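Home News Customs & Ports Freight Interviews Subscribe Contact

One line per article: a broker on mixed consignments

August 21, 2025

Florante Galang files customs entries for a living, and most of the interview is spent on a single column of a single form. The column is the goods description. Galang is a senior broker at Drornico, which clears mixed consignments for small importers, and he estimates that it causes more held freight than valuation and origin put together.

"People think a hold is about suspicion," he says. "Usually it is about a noun. Someone wrote 'assorted goods' and there is no tariff heading called assorted goods."

Drornico reviewed its own files in February. Of 561 mixed entries, 28 had been stopped for a documentary query, and in all but a few the query was resolved by rewriting the description. No duty changed hands as a result. The average delay was 11 days, with storage charged for most of it.
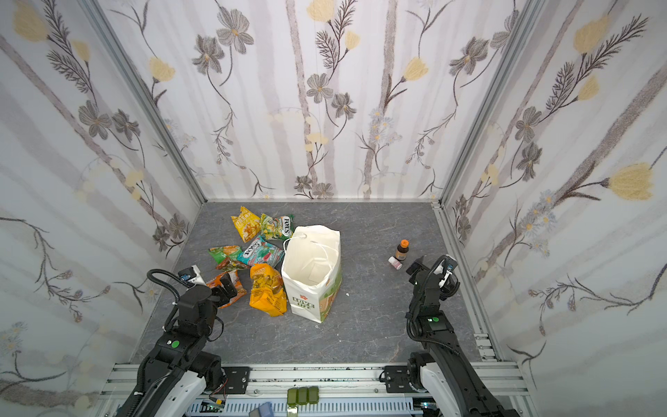
Classification starts with the article, Galang explains, and the way a shipment has been grouped by the sender tells the broker very little. A supplier who thinks of a carton as one product will put it on one line. He uses everyday items to train new staff. An open paper shopping bag with a folded card inside it and snack packets lying to the left is, to a shopper, one errand. On an entry, the bag, the card and the food are looked up separately, and the food may need a health document that the other two do not. "If the sender calls all of it 'gift set,' I have to go back and ask whether it is sold as a set. There are rules for sets. Being in the same box does not meet them."

The questions go back by email, and the wording matters. Drornico used to send a free-text request. It now sends a form with 10 fields, among them composition, intended use, retail or bulk packing, and net weight per unit. Galang built the form with Trado, the software supplier that hosts the firm's entry system. Replies take longer to fill in but rarely need a second round.
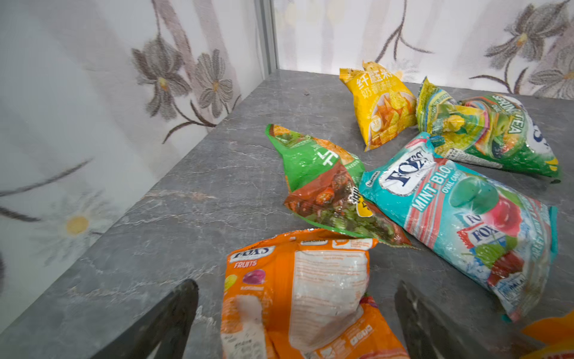
A yellow bag with Chinese characters on the front and, to its right, a bag marked "SPRING TEA."

Translation is a separate problem. Galang will not classify from a product name, in any language. "A name is marketing. I want the ingredient list and the process. Was it fried, was it baked, is there milk in it, how much." He asks for a translated list signed by the manufacturer and keeps the original beside it in the file.

Machine classification has not removed the work. The firm tested a tool called Arik for two months. It did well on hardware and poorly on prepared food, where the heading can turn on a percentage that was never typed in. It is still used to propose a first code, which a broker then accepts or replaces.

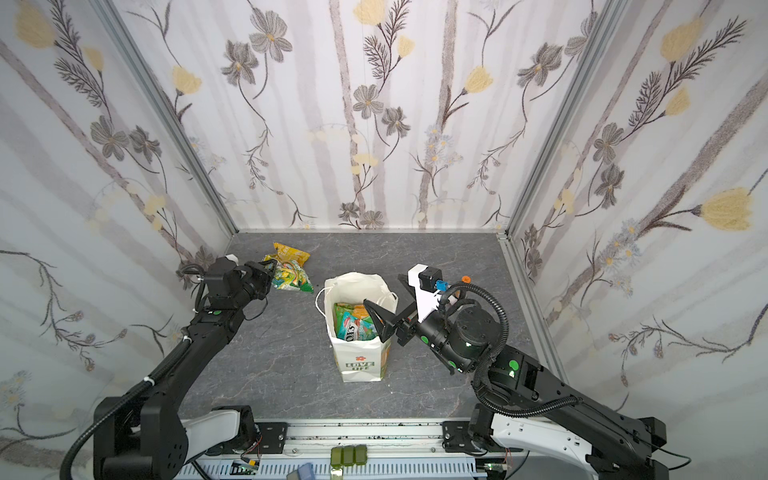
The broker's initials go on the line either way. Galang considers this the only part of the procedure that cannot be shortened, and he has resisted a proposal to sign off entries in batches.

His advice to importers is limited. Ask for net weights before the goods leave the factory. Keep food and non-food on separate invoices where the supplier will agree to it. Escobar, a homeware importer that moved to split invoices last year, has had one query since, over a missing country of origin.

"That one took an hour," Galang says. "They had the answer in a drawer."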